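Household Handling Readiness Checklist: Box Unpacking and Sorting, Table Height
Site: Tronmont. Form 14. Inspected October 18, 2023.
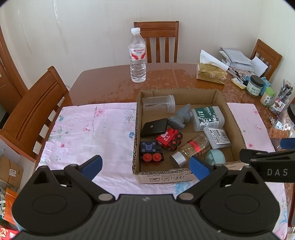

Mixed-item box on dining table, one gripper at the near side, a second at the right edge.

1. Gripper pads seated, both fingers
OK. Rivets to be rechecked at 46 hours of use.

2. Work surface stable and clear of snags
COMMENT. Plastic covering and floral cloth overlap under the work area. Fingers working low can catch a fold. Clip the cloth or take it off.

3. Box flaps clear of reach path
OK.

4. Fragile items identified before first pick
COMMENT. Glass bottle lies diagonally among the toys. Pick by hand until the grip force limit is set.

5. Medicine kept out of the work area
FAIL. Medicine bottle in box; blister packs at the right end of the table. Remove all before any unattended run.

6. Item shapes within rated range
PARTIAL. Toy train cars and black case acceptable. Egg-shaped object and elephant figurine not rated by Olberg for two-finger pickup.

7. Chairs clear of arm swing
FAIL for a fixed-base arm. No issue for hand-held use.

8. Person able to stop work at once
OK.

Result: not ready for unattended household sorting. Supervised work allowed with items 2 and 4 corrected. Item 5 must pass before the Brekeren arm is scheduled. Reinspect in April under file 2371.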